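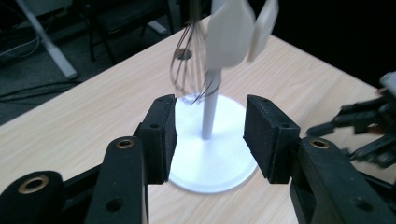 Dillow Community Kitchen
Fall Walk-Through: Safety and Cleanliness Checklist with Comments

Date: 2018-11-03
Walked by: Rhea Espiritu and Leszek Walczak
Written up by: Rhea Espiritu
Copy to: Gunhild Þorgeirsson (bookings), Chiyo Tanabe (baking classes)

Marks used: OK, Fix (can wait until the next walk-through), Fix Now (before the next booking), N/A. Comments follow the mark. Items carried over from the June list are noted as such.

1. ENTRY AND FLOORS

1.1 Street door opens fully and closes on its own – OK
Closer was adjusted over the summer. It no longer slams.

1.2 Floor mats flat, no curled corners – Fix
The mat inside the street door has a corner that lifts. Leszek turned it around so the bad corner is against the wall. Replace when the next supply order goes in.

1.3 Floor clean and dry at all work stations – OK

1.4 Floor drain covers in place – Fix Now
The cover by the dish sink is missing a screw and tips when you step on the edge. We put a cone over it. Any stainless screw of the right thread will do, but please do not use glue. The cover has to come off for cleaning.

1.5 Aisle between prep tables and range kept clear – OK
Clear when we walked it. Gunhild has had two complaints from evening groups about bags left in this aisle. The hooks by the coat rack are there for bags, and the rules sheet should say so in the first paragraph instead of on the back.

2. RANGE, OVENS AND HOOD

2.1 All burners light without delay – Fix
Rear left burner is slow. Cleaned the ports with a pin and it got better but is still slower than the rest. Carried over from June. Call Canpolat for this one along with 2.4.

2.2 Knobs present and turn to a firm off position – OK

2.3 Oven door seals intact – OK for the upper oven, Fix for the lower
Lower oven seal is flattened along the hinge side. The oven still holds temperature well enough for bread. Chiyo says her classes have been using the upper one for anything delicate.

2.4 Hood filters clean – Fix Now
Two of the filters had heavy grease on the inside face. They had been wiped on the outside only. Filters come out by lifting up and pulling the bottom edge toward you. Soak in hot water with degreaser, rinse, dry completely, put back with the handles facing out. Whoever has the last booking of the month is supposed to do this and sign the card on the side of the hood. The card has no signatures since June.

2.5 Hood fan runs on both speeds – OK
Noisy on high. It was noisy last year too.

2.6 Oven mitts free of holes and damp spots – Fix Now
Threw out one pair with a burn through the thumb. The remaining pairs are fine but there are not enough for a full class. Order more, the long kind.

3. COLD STORAGE

3.1 Refrigerator at or below 41 degrees F – OK
The thermometer on the middle shelf and the one in the door both read under the line. Please leave the door thermometer where it is. It has been moved to the freezer twice and the log then makes no sense.

3.2 Temperature log filled in – Fix
Gaps on most weekends. A group that uses the kitchen on the weekend fills in the log like everyone else – the sheet is on the clipboard on the side of the refrigerator, and there is a pencil on a string.

3.3 Food labeled with name and date – Fix Now
We found several tubs without labels and a bag of something green that had gone to liquid. All thrown out. Tape and a marker are now kept in a cup on top of the refrigerator.

3.4 Raw meat on lowest shelf – OK

3.5 Freezer free of heavy frost – Fix
Will need a defrost before the holiday bookings. Gunhild will block out a morning on the calendar.

4. HAND TOOLS AND SMALL EQUIPMENT

4.1 Knives sharp, handles tight, stored in the rack – Fix
One chef's knife has a loose rivet. Pulled from the rack and put in the office drawer. Leszek will take it and the rest to be sharpened. Knives do not go in the dish machine, and they do not go loose in the utensil drawer.

4.2 Whisks: wires tight where they enter the handle, none bent out or broken – OK with one exception
Check by pressing each wire lightly with a thumb. One small whisk had a wire that had come free at the handle. Thrown out, since a loose wire can end up in food. Also look inside the handle end for dried batter. Two needed to be washed again.

4.3 Whisks and ladles dried before they are put away – Fix
The tall utensil crock had water standing in the bottom. Emptied and washed. Hang or stand tools so air can reach them, and wait until they are dry before filling the crock again.

4.4 Wooden spoons and boards free of deep cracks – Fix
Two boards are cupped and rock on the counter. A damp towel underneath will hold them for now. Sand or replace by spring.

4.5 Stand mixer: guard, bowl lock and cord in good order – OK
The Biveck mixer was tested empty on low and medium. The bowl lock is stiff and needs a full turn. Chiyo asked for a note on the wall about unplugging it before changing attachments. Note is up.

4.6 Can opener blade clean – Fix Now
It was not. Scrubbed during the walk-through. Add it to the closing sheet.

4.7 Food processor blades stored in the sleeve – OK

5. SINKS AND DISHWASHING

5.1 Hand sink has soap, paper towels and warm water – OK
Warm water takes a while to arrive in the morning. Let it run.

5.2 Hand sink used only for hands – Fix
Coffee grounds in the strainer. The sign has faded and we will print a new one.

5.3 Sanitizer test strips on hand and not expired – Fix Now
Expired. New ones ordered from the same supplier as last time.

5.4 Dish machine spray arms clear – OK
Removed a fruit sticker and a toothpick from the lower arm.

5.5 Drying racks not overloaded – OK

6. ELECTRICAL

6.1 Outlets near sinks trip and reset with the test button – OK
All tested. The outlet left of the dish sink needs a hard push to reset.

6.2 Cords without cuts, tape or exposed wire – Fix Now
The old hot plate in the storage closet has tape on the cord. It has been tagged and is not to be used or lent out. If no one claims it by the next walk-through, it goes to recycling.

6.3 No extension cords in permanent use – Fix
One behind the coffee maker. Moving the coffee maker one spot to the right would solve this, but then it blocks the towel shelf. Brynhildur Lauritsen asked to be told before anything on that counter is moved, as she sets up the morning coffee there.

6.4 Lights working, covers in place – OK
One tube flickers over the pantry. Spare tubes are in the closet.

7. FIRE AND FIRST AID

7.1 Extinguishers charged, tags current – OK
Both gauges in the green. The one by the range had a broom leaning on it. Moved the broom.

7.2 Fire blanket in its holder – OK

7.3 Back exit opens from inside without a key – OK
The Sastotgate side door sticks in wet weather, but opened easily this time. Plane the bottom edge if it starts again.

7.4 First aid box stocked – Fix Now
Out of blue bandages and burn gel. People are taking from the box without writing it down. The sheet inside the lid is for that.

7.5 Emergency numbers posted and readable – Fix
The list still shows the old office line. Gunhild has the current one.

8. TRASH AND PESTS

8.1 Indoor bins lined and lidded – OK

8.2 Outside bins closed – Fix
Lid on the recycling bin is cracked. Reported to the hauler.

8.3 No droppings, gnaw marks or gaps at floor level – OK
Steel wool behind the pantry shelf is still in place. Flour and rice are in hard containers with tight lids. One paper bag of sugar was left open and is now in a jar.

FIX NOW ITEMS AND WHO HAS THEM

1.4 Drain cover screw – Leszek
2.4 Hood filters – Rhea, this time only
2.6 Oven mitts – Gunhild to order
3.3 Labels – done, groups to be reminded by email
4.6 Can opener – done, closing sheet to be changed
5.3 Test strips – ordered
6.2 Hot plate – tagged
7.4 First aid box – Rhea

Tell Rhea when an item is finished so it can be crossed off the copy on the office door. If you find something we missed, write it at the bottom of that same copy with your initials.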